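14th August – small parts, sorting out the drawers

Finally had a go at the hardware drawer this morning, the one Bernadette has been threatening to tip into the dumpster since spring. Over 70 screws came out of it, plus washers, springs and a lot of what Cletus calls "future treasure" (he can take it home then!). I want everything small living in compartment boxes from now on, the smoky tinted kind with the clip-down lids, so we can see what's in there before popping the thing open and losing half of it under the bench. 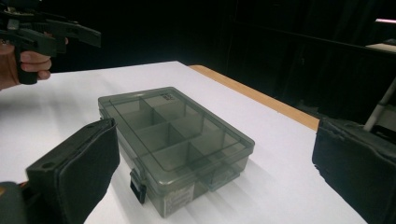 Photo: Asanka Dissanayake

I like a box with tall walls for this. The flat ones we had on the Sheehan job were fine for washers but anything longer than my thumbnail stood up and kept the lid from closing, and then of course somebody picks it up by the lid. Labels go on the long side with the latch, please, so we can read them when the boxes are on the shelf. Selim wants part numbers on them, I want plain words, so we'll probably do both and run out of room.

Still arguing about how to split things up. Cletus would have 11 kinds of fastener each in its own little cell. I'd go bigger and fewer – I have fat fingers and I hate digging in a corner for one washer.
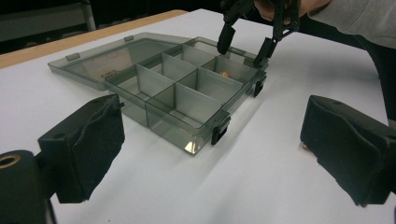
So my vote is six cells to a box, two rows of three, and one kind of thing per cell, no mixing brass with steel even when it's only a couple of pieces. Dwayne asked if the odd leftovers could share. No! Leftovers go in the jar.

To do: ask Standach what they charge for spare dividers, find the label tape (Bernadette had it last), and get the 124 Greten spacers out of that soggy paper bag before it splits. Shelf 2 is cleared and ready for the boxes.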